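# Square gaskets with sticky backing: peel and stick, or add sealant too?
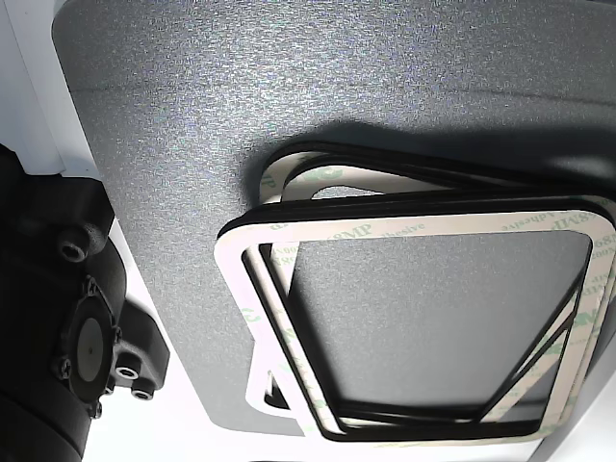
*The two gaskets, liners still on*

Hi everyone, first post after reading along since June, so please be gentle! I'm finally replacing the seals on the two little vent covers in our garden shed in Odholm. The old ones had gone so crumbly that they came away in my fingers, and there's a rusty streak down the inside wall that I'd love not to see again. The new ones are thin black rubber squares with rounded corners and a white liner over the adhesive.

My neighbor swears I should run a bead of silicone underneath as well. The sheet that came with the covers (Dretmont, bought secondhand) doesn't mention it at all. Also, does the cold matter? It's getting down near freezing at night and the shed has no heat.

Kristýna Vondráček
October 2025

---

**Radek Zeman** (3,189 posts)

Welcome, Kristýna! Leave the silicone out. Most adhesives of that sort want a clean, dry surface, and wet silicone underneath gives them something slippery to slide around on. I did precisely what your neighbor suggests on my mother's caravan years ago and spent a whole Saturday scraping it off with a plastic putty knife (never metal, please, you'll scratch the paint).

What I'd do is get every bit of the old gasket off, wipe down with rubbing alcohol, and let it dry while you have a coffee. Peel back one corner of the liner, line that corner up, then work your way around, pressing as you go. Don't stretch the rubber, or it'll creep back and leave you a gap. Then tighten the screws a little at a time, going corner to opposite corner, and stop when it feels snug.

As for the cold, yes, it matters! Wait for a mild afternoon and keep the gaskets in the house until you need them.

---

**marsden_attic**

silicone on everything, never had a leak

---

**Stondberg Sue**

Radek has it right, I think. If you still get a drip afterward, look above the vent before you blame the seal. Ours was coming from a roof screw 3 feet higher up and running down behind the boards, and I'd changed that poor seal twice by then.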